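The simulator says the arm works

I have spent every evening since October in the Grurnham shed with Aicha Naciri's arm, and I am still not sold. On her screen it is a lovely thing. It never sags, the bench is dead level and no cable ever snags.

Then we run the same routine on the real one and it drops 30 screws on the floor.
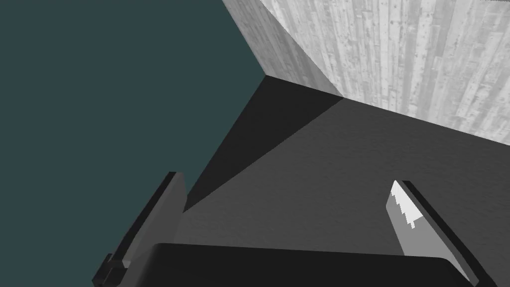 Aicha says we need 100 more runs on the computer before we touch the motors again. I say we need 2 decent bearings and a stiffer base. A model only knows about the friction you remembered to type in.

She may win me round. Until then I sort the screws by hand, and I'm home by six.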